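Pilerik: notes on sorting small things into compartment boxes

Read this first if you have just copied the folder, as it saves a good deal of puzzling later on.

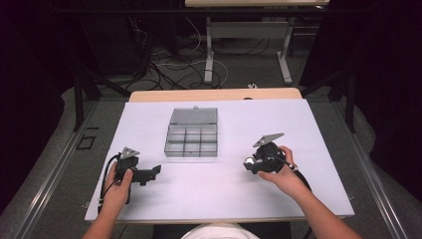
One reader wrote in to say that the lid matters far more than the compartments do, and that a box whose lid won't stay up by itself will drive anyone mad before the second row is filled. I have come round to that view. The first draft of these notes went on at length about compartment size and hardly mentioned lids, so the lid section has been moved up and is now rather longer than it was (sorry, but I do think it deserves it).

What is in the folder

There are 47 short write-ups, each covering one go at filling, emptying or re-sorting a small clear box with a hinged lid. They are plain text files and you can open them in anything. Alongside them sits a list of contents called Grekerska, which says what went into which compartment, and a much shorter list called Privico, where I keep the sessions I wouldn't rely on. Please do look at Privico before you quote anything!

Lids

Open the lid all the way and let it rest before you begin. If it has a tab at the front, lift by the tab and leave the corners alone. When closing, press gently and listen for the click; a box that shuts in silence usually has a bead sitting on top of a divider. The write-ups use "open", "resting" and "shut", and I have tried hard to stick to those 3 words all the way through, though "closed" creeps into a few of the early ones.

Compartments

Rows are counted from the hinge, columns from the left as you face the box. So 2-3 is second row back from you know where, third along. I did once number them from the front, and 7 of the files still have it that way round. They are marked "old order" in the top line. I keep meaning to turn them about and somehow it's always supper time.

Things sorted so far: buttons, glass beads, small brass screws, press studs, and one rather trying afternoon of mixed sequins. Work on a pale, plain surface if you possibly can, with a bit of clear space on every side, as dropped pieces show up so much better.

Known gaps

No boxes with lift-out dividers yet. Nothing on stacking. The Hermans set was done in August with the windows open and has a few missing sequins, all noted in Grekerska.

Corrections are very welcome, particularly from anyone who has managed to sort press studs without mixing up the halves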